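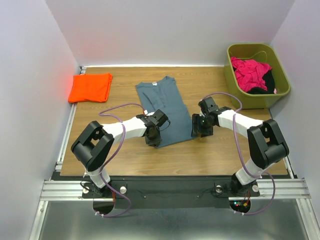
Blue-gray shirt laid out on the table, one sleeve folded in.

Kitchen Safety Walkthrough, Wurnico Supper Club
Checked by: Brynhildur Laxdal
Menu on the day: curry goat, rice and peas, fried plantain, pepper sauce
Time of walkthrough: 3:30 pm, Sunday, before service

Ratings used: OK, FIX, NOT CONVINCED. The last one is mine. The old form only had yes and no, and every box on it said yes for the whole of July, including the week the walk-in door would not shut.

1. COLD STORAGE

1.1 Walk-in at or below 40°F. OK
My own thermometer read 38. The dial on the door read 34. I would not trust the dial to tell me what day it is. Please stop copying its number into the log.

1.2 Raw meat below cooked and ready-to-eat food. FIX
Goat was on the bottom shelf in a lidded tub, good. Chicken thighs for Monday were one shelf above the washed scallions. Moved while I stood there. I was told it was "just for a minute," but the tray had a ring of frost melt under it.

1.3 Everything labeled with contents and date. NOT CONVINCED
Labels were on everything and all in the same pen, same handwriting, same slant. Either one person prepped the entire walk-in or somebody labeled it the hour before I came. The green seasoning said it was made that morning. It had the dull color of day three. I asked for it to be thrown out and it was.

1.4 Marinade handling. OK
Goat marinated in the cooler and not on the counter. Leftover marinade goes down the drain. Zlatko Milošević says he used to boil it down for gravy and has quit doing that. I will look again next visit.

2. HOT LINE

2.1 Curry goat to 165°F. OK
Three hours in, the pot was well past that. Nobody is undercooking goat, it would be like chewing a belt. My worry with this dish is the other end, see 2.4.

2.2 Fry oil. FIX
Plantain oil was dark and smelled of last night's fish cakes. There is no change log. "We can tell by looking" was the answer, and I was looking too. Change it tonight and write down when.

2.3 Fryer clear of open flame. NOT CONVINCED
The form asks for a gap of 16 inches or a splash guard. There is a splash guard. It is leaning against the fryer, held up by a can of coconut milk. Bolt it on.

2.4 Cooling of leftovers. FIX
Rule: from 135 down to 70 within 2 hours, then to 41 or lower within another four. The kitchen's practice is to leave the big pot on the back burner with the gas off, then put the whole thing in the walk-in at closing. A pot that size will still be warm in the middle at breakfast. Shallow pans, please, and an ice bath for the gravy.
Comment from Zlatko: "My grandmother left it on the stove overnight and we all lived."
My reply: she was feeding a household that could call in sick. You are feeding 50.

2.5 Rice holding. FIX
Rice and peas in the warmer read 126 at the top and 141 at the bottom. Needs 135 all the way through. Stir it, keep the lid down, or make smaller batches. Rice is the item people argue with me about most and the one I give least ground on.

3. PEPPERS AND PREP

3.1 Gloves for Scotch bonnets. OK
Worn by both prep cooks. One took them off by the fingertips with her teeth. I have no box for that, so I am writing it here.

3.2 Separate board for peppers. OK
Red board, clean, hung up.

3.3 Ventilation while toasting curry powder. NOT CONVINCED
The hood was on. A sheet of paper held to the filter fell straight down. The sticker from Kinnunen says it was serviced, with no month filled in. I would like to see an invoice.

3.4 Bottled pepper sauce. FIX
The sauce sold by the register under the Prerby name is made here and kept on an open shelf. I asked for the pH and was told "plenty of vinegar." That isn't a number. Until it is tested it lives in the cooler, and the cards saying it keeps for a year come down.

4. ALLERGENS

4.1 Shellfish. FIX
The menu for the day lists no shellfish. The fryer had held fish cakes and, I learned on the second time of asking, shrimp fritters. A guest with a shrimp allergy ordering plantain would have no warning. Second fryer or a line on the menu.

4.2 Staff can answer allergen questions. NOT CONVINCED
I asked two servers if there was wheat in the dumplings. One said yes. One said "I can ask them to make it light."

4.3 Coconut marked on the menu. OK
Marked on the rice. Please add it to the cabbage too.

5. FIRE AND EXITS

5.1 Extinguisher, K class, within 30 feet of the fryer. OK
Gauge in the green. Take the apron off it.

5.2 Back door opens freely. FIX
Opens most of the way, then meets a stack of yam boxes from Irner. The boxes were there last time as well. I recognized the torn one.

5.3 Gas shutoff reachable. OK
Reachable, and the tag is readable again.

6. HANDWASHING

6.1 Soap, towels, hot water. OK
All present. The soap bottle was full to the neck and the bin under it was empty, at half past three on a cooking day. I will let the kitchen think about that one.

6.2 Sink used for hands only. FIX
There was thyme in the drain.

FOLLOW-UP

Before next service: 1.2, 2.2, 2.4, 2.5, 4.1, 5.2, 6.2.
Before any more sauce is sold: 3.4.
Paperwork owed to me: hood invoice, oil log, cooling log with real temperatures in it. If every line says 49 I will assume it was filled in at the end of the night with one guess.

Food was very good, for what it's worth. It has no bearing on the ratings.

B. Laxdal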